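## Setting the strap and lock on your Zalla weekender

You own a bag with instructions. Take a moment with that, then carry on.

1. Unzip the Zalla fully and take out the paper stuffing. There is more of it than you think, and one wad always hides in the shoe pocket.
2. Clip the long strap to the 2 side rings, with the stitched Zatdale label facing out. Facing in, it will chew through a cashmere sweater by lunchtime.
3. Set the strap to hole 13 for crossbody wear. Shorter people may prefer something lower, and taller people will already be complaining.
4. Turn the lock dial to the factory code, 3862, and hold the small button down while you choose your own.

**Note:** The Nwosu insert is sold separately. It gives you pockets for lipstick, keys and the receipts you keep meaning to throw out.

**Caution:** Don't hang a full bag from a restaurant chair. The bag will survive. The chair and your soup may not.
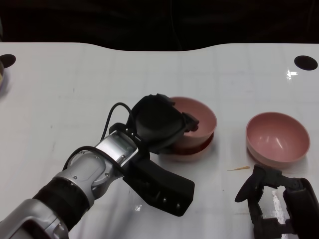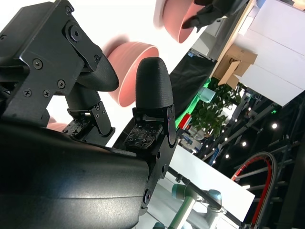
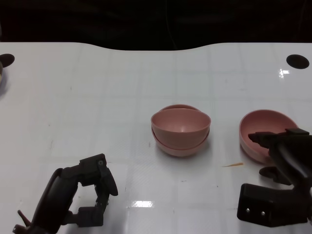 5. Close the lock, scramble the dial and try your new code before you pack anything you love.
6. If the lock sticks, return to step 4. If it still sticks, the Rarbridge repair desk can open it, and will be very polite about your choice of code.

**Note:** Wipe the leather with a dry cloth only - baby wipes are for babies.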